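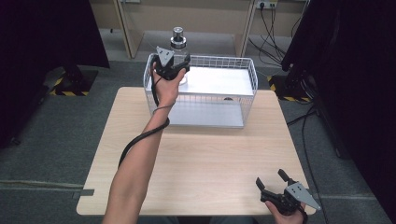
Skilten wrote:
I would not start from the containers at all. First decide how often you go to the shop, then buy the baskets. I did it in the wrong order and I have 11 of them in the cellar now.

Ritia_home wrote:
I disagree a little. In a small kitchen the basket decides how much you buy. My pantry cupboard is 40 cm deep and before February I always lost things at the back. Now each shelf has wire baskets and I pull them out like drawers.

Skilten wrote:
Pulling out is fine for flour and rice. For oil and vinegar I find it dangerous, the tall bottles fall when you pull too fast. Mine did, twice, and the smell of vinegar stayed for a week.

Treren wrote:
Thank you both. I am the one who asked, sorry for the slow answer, I was with my parents. The cupboard is in a rented flat, so I may not drill. Is it possible to make two levels without screws?

Ritia_home wrote:
Yes — cut a board to size and put it on four short legs. Measure the inside of the cupboard at the front and also at the back. In old houses it is not the same.

turkmen_k wrote:
I must say I don't like wire for this. Small jars stand crooked on it and the dust goes through. Solid plastic boxes are uglier but you wash them in two minutes.

Ritia_home wrote:
With a board in the bottom the jars stand straight. But for washing you are right.

Treren wrote:
Then I will try one shelf with wire and one with plastic, and write here which I prefer. Does somebody know if shops cut boards for free?

Skilten wrote:
Mine does the first two cuts free. Ask before you pay.

Last edited by Treren, July 20, 2020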